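Channels Opinion Video Archive
Opinion > Online Video > Audience
June, by Carys Vaughan

Channels should stop asking viewers to subscribe before the program has begun. On Nostix, a viewer may now hear three such appeals in one short clip.
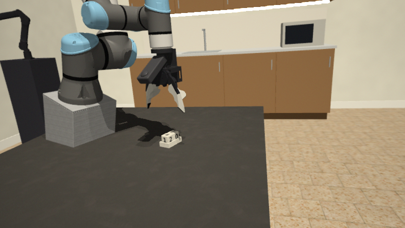

A robot arm beside a dark table.

Of 40 clips reviewed for this column, 35 opened with a request. 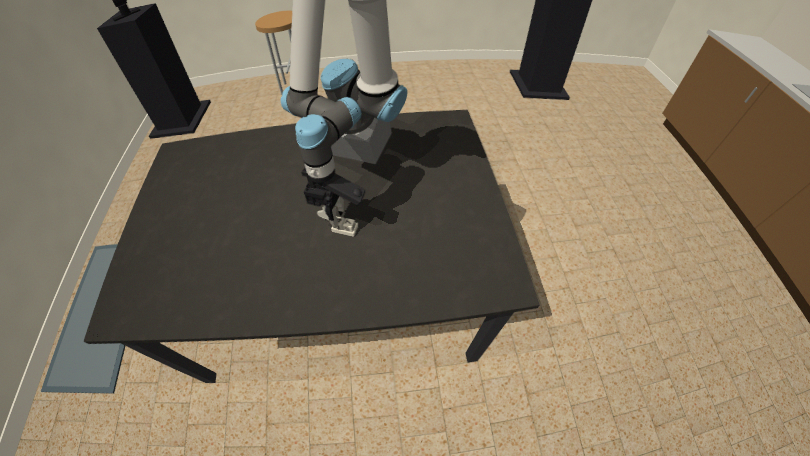
Aleksi Oksanen replied that small channels vanish without these reminders. The concern is fair – but a request at the end serves them equally well.

Lorach moved its appeal to the closing credits
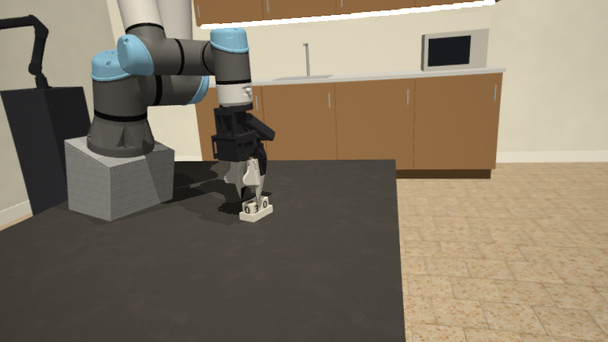 and has kept it there. Other channels should follow.

Comments
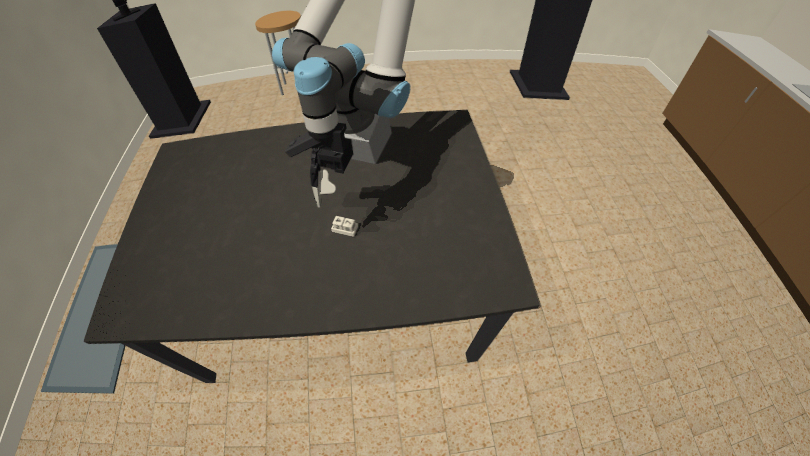
Havlíček: I skip the first minute of everything now. Please put the show first.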